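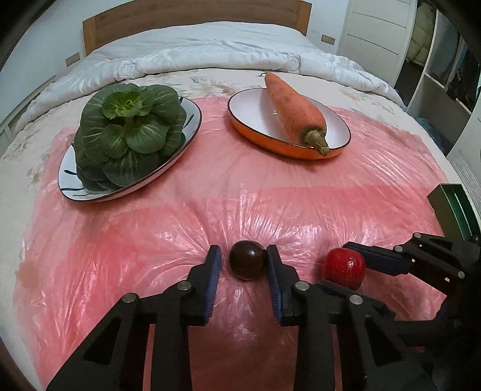
Folasade Omoregie

Betreff: Re: [wukano-de] Brückenzoll in Plelta seit dem Juli-Patch

Hallo Liste,

ich antworte mal zwischen den Zeilen, sonst verliere ich den Faden, und der Faden ist in dieser Questreihe ja ohnehin knapp.

Tunnelratte schrieb um 23:41:
> Ich hänge jetzt den dritten Abend an der Brücke in Plelta. Der Zöllner
> will 360 Kupfer, ich gebe ihm 360 Kupfer, er bedankt sich und lässt
> mich nicht durch. Im Wiki steht, man müsse vorher mit dem Glöckner
> reden. Der Glöckner redet aber nur über seine Knie.

Das mit den Knien ist richtig so. Du musst ihn dreimal über die Knie reden lassen und beim dritten Mal die Antwort "Und bei Regen?" nehmen. Erst dann rückt er den Passierschein raus. Wer vorher höflich das Gespräch beendet, fängt wieder beim linken Knie an. Der Schein heißt im Inventar übrigens "Zettel", liegt unter Sonstiges und sieht genauso aus wie die anderen Zettel, von denen du inzwischen vermutlich einen Rucksack voll hast. Der richtige hat kein Gewicht. Die Einkaufslisten aus dem Kapitel mit der Müllerin wiegen je eins.

Die 360 Kupfer sind weg, tut mir leid. Vor dem Patch hat der Zöllner sie beim zweiten Ansprechen zurückgegeben, das wurde im Juli als "Exploit" entfernt. Ich würde gern denjenigen kennenlernen, der sich damit bereichert hat.

> Zweite Frage: Lohnt es sich, über den Pasham zu gehen und die Brücke
> ganz auszulassen? In einem alten Beitrag hieß es, das ginge ab
> Stufe 70.

Es geht ab Stufe 74. Bei 70 kommst du bis zur Schutzhütte, dort ist die Tür verschlossen und hinter dir der Steig eingestürzt. Das Spiel speichert in diesem Moment automatisch. Ich habe damals einen ganzen Nachmittag auf der Bank vor der Hütte verbracht und den Murmeltieren beim Respawnen zugesehen, bevor mir hier jemand den Befehl /heimweh verraten hat. Der kostet die Hälfte der Ausdauer und setzt dich im Startdorf ab, also von Plelta aus gesehen auf der anderen Seite der Karte. Immerhin kennt man danach die Landschaft.

Mit Stufe 74 ist der Pasham dagegen ganz brauchbar. Mein Weg:

Vom Südtor aus den Karrenspuren folgen bis zum Wegkreuz. Dort rechts, obwohl das Schild links sagt. Das Schild zeigt seit zwei Patches in die falsche Richtung, und im Forum wird ernsthaft diskutiert, ob das zur Hintergrundgeschichte gehört.

An der Schlucht nicht springen. Es sieht nach Springen aus, die Musik klingt nach Springen, und am anderen Rand steht eine Truhe. Die Truhe ist leer. Geh am Rand entlang bis zum umgestürzten Stamm und zieh vorher die schweren Stiefel aus, mit ihnen zählt man als Fuhrwerk.

In der Hütte den Ofen anmachen und warten, bis der Wind draußen aufhört. Man kann auch sofort weiter, nur sind dann die Eiskrähen wach, und gegen die hilft ausschließlich die Laterne aus Kapitel vier. Wer die Laterne verkauft hat (ich), wartet.

Beim Abstieg immer links halten. Rechts gibt es eine Abkürzung, die in der Mühle endet, im oberen Stockwerk, und die Müllerin reagiert darauf ungefähr so, wie man es von ihr erwartet.

Danach stehst du im Nordviertel von Plelta und hast die Brücke umgangen. Der Haken: Der Passierschein fehlt dir dann im vorletzten Kapitel, wenn die Hafenwache alle Papiere sehen will. Du kannst ihn nachholen, der Glöckner ist ja noch da. Seine Knie auch.

> Drittens, und das ist eher eine Geschmacksfrage: Soll ich die
> Ranasinghe nehmen oder lieber das kleine Boot? Alle schreiben, das
> Schiff sei Pflicht, aber 2.177 Silber habe ich nicht mal im Traum.

Nimm das kleine Boot. Ich weiß, dass ich damit hier in der Minderheit bin. Die Ranasinghe ist wunderschön, sie hat eine Kombüse, in der man Suppe kochen kann, und eine Galionsfigur, die bei Nebel singt. Sie hat außerdem Tiefgang, und zwar so viel, dass man in drei von fünf Häfen vor der Mole ankert und den Rest rudert. Womit rudert man? Mit dem kleinen Boot, das man dafür extra kaufen muss.

Fürs letzte Kapitel ist sie auch keine Pflicht. Im Wiki steht das, weil der Questtext "ein stolzes Schiff" verlangt. Geprüft wird aber nur, ob das Fahrzeug einen Namen hat. Mein Boot heißt "Stolzes Schiff", Taufe beim Hafenmeister, fünf Kupfer, und die Königin hat nicht mit der Wimper gezuckt. Die Wimpern sind bei ihr allerdings nicht animiert.

Wenn du trotzdem sparen willst: Seetang. Ja, immer noch. Am Strand östlich der Salzgärten bei Ebbe einsammeln, trocknen, beim Apotheker abgeben und dabei niemals "Alles verkaufen" drücken, sonst geht der Zettel mit. Auf dem Weg bin ich einmal selbst meinen Passierschein losgeworden. Der Apotheker hat mir null Kupfer dafür gegeben und ihn sofort für 90 wieder ins Regal gestellt.

> Danke euch und sorry für die vielen Fragen, ich habe Wukano erst
> vor kurzem angefangen.

Dafür ist die Liste da. Früher kamen hier an einem Abend mehr Mails rein, als man lesen wollte, inzwischen freue ich mich, wenn jemand überhaupt an der Brücke hängt.

Noch etwas an alle, die im Wiki schreiben dürfen: Könnte bitte jemand den Abschnitt "Plelta, Brücke, Lösung" überarbeiten? Dort stehen gerade drei Lösungen untereinander, alle mit dem Vermerk "veraltet, siehe unten", und unten ist dann die Tabelle mit den Fischpreisen. Ich würde es selbst machen, mein Konto ist aber gesperrt, seit ich den Artikel über das Schild am Wegkreuz um das Wort "falsch" ergänzt habe. Den Text kann ich gern an jemanden schicken, er liegt fertig hier.

Und falls jemand weiß, wozu der zweite Schlüssel aus der Schutzhütte gut ist: Ich trage ihn jetzt seit dem Frühjahr mit mir herum. Er passt nicht in die Mühle, nicht in den Glockenturm und nicht in die Kiste unter der Kombüse. Beim Ablegen fragt das Spiel jedes Mal "Wirklich?", und dann traue ich mich nicht.

Grüße
Folasade

PS: Tunnelratte, falls du den Zöllner noch einmal ansprichst, nimm auf keinen Fall die Option "Ich möchte mich beschweren". Das Formular hat vier Seiten, und auf der letzten braucht man die Unterschrift vom Glöckner.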